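Chamomile Tea and Sleep: What People Drink It For and What They Notice
Project report, Health and Society module
Karnamard College, March 2020

Introduction

Chamomile has been used as a home remedy for a very long time. It turns up in old herbals, in grandmothers' kitchens and in the tea aisle of every supermarket I have ever been in, usually in a box with a moon on it. I wanted to do my project on it because we drink it at home (my mum swears by it for everything from bad nights to sore eyes) and I had never once asked whether it does what people say it does. What a good excuse to find out!

The plant most often sold for tea is German chamomile, Matricaria chamomilla, a member of the daisy family. Roman chamomile is a different species with a similar smell and similar uses. The part that goes into the cup is the flower head. It contains a fragrant oil and a group of plant compounds called flavonoids. One of these, apigenin, gets a lot of attention because in laboratory work it attaches to some of the same places in the brain as certain calming medicines. I found this really exciting when I first read it, but my tutor pointed out that a laboratory dish is a long way from a mug of tea at bedtime, and I have tried to keep that in mind.

What I read first

The studies on people are mostly small. Several used capsules of concentrated extract, which are much stronger than tea, so their results can't simply be carried over. Some found that people felt they slept better or were less anxious, and others found little difference. A problem that comes up again and again is that it is hard to give somebody a pretend cup of chamomile. It has such a strong smell that they would know straight away.

I also read about safety. Most people can drink it without trouble, but anyone allergic to ragweed, daisies or related plants might react to it, and people taking blood-thinning medicine are advised to speak to a doctor or pharmacist first. I put both points on the sign-up sheet.

What I did

48 people took part, made up of students, staff and a few brave parents. Each of them kept a diary for 31 days. They could drink as much or as little chamomile as they liked, and every evening they wrote down how many cups they had had and at what time. In the morning they gave their sleep a mark: poor, fair, good or very good. There was a box for comments as well, and this was my favourite part of the whole project.

The tea came from Riluretti, a small herb shop near the college, which gave us a discount and let me spend an afternoon behind the counter asking questions. Everybody used the same loose flowers and the same instructions: one heaped teaspoon, boiling water, lid on, five minutes. The lid matters, as the oil escapes with the steam. I typed the diaries into Tevix, which took far longer than I had planned (do not leave this to the last week).

What I found

Altogether the group drank 2574 cups. Two diaries had gaps of several days, and I kept them in but marked the gaps as missing.

Evening was by far the most popular time. Most people chose "good" on the mornings after an evening cup, but most people also chose "good" on the mornings after no cup at all. The difference was smaller than I had hoped, and it was bigger among people who had told me at the start that they believed in chamomile. I was a bit disappointed for a day and then decided it was the most interesting result I could have got.

The comments told me more than the marks did. Lots of people wrote that they had put their phone down while the tea was brewing. One person moved their last coffee to the morning so as to "make it fair". Another wrote "up twice for the loo, thanks". It could be the herb, the warm drink, the quiet ten minutes or the missing coffee, and my diary can't separate them.

What I would change

I would have a second group drinking another hot herbal tea, perhaps lemon balm. I would ask about coffee and screens every evening from the start. I would also use a proper sleep questionnaire, like the one Hrynyshyn describes in our course reader, because "good" means very different things to different people.
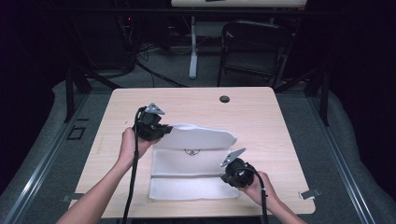
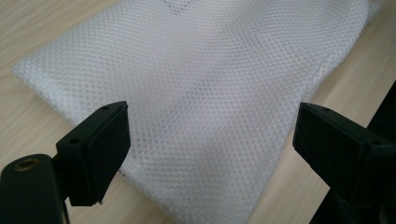
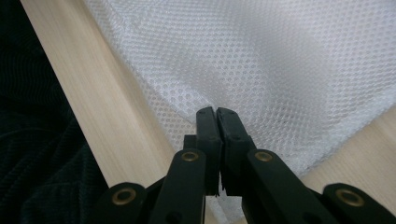
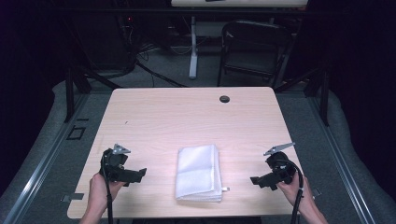
White cloth (first and last pictures) and white mesh fabric (second and third).

Thanks to everyone who filled in a diary, and to Riluretti for the tea and the patience. A copy of the blank diary page is in the appendix, and the questions on allergies are on the sheet after it.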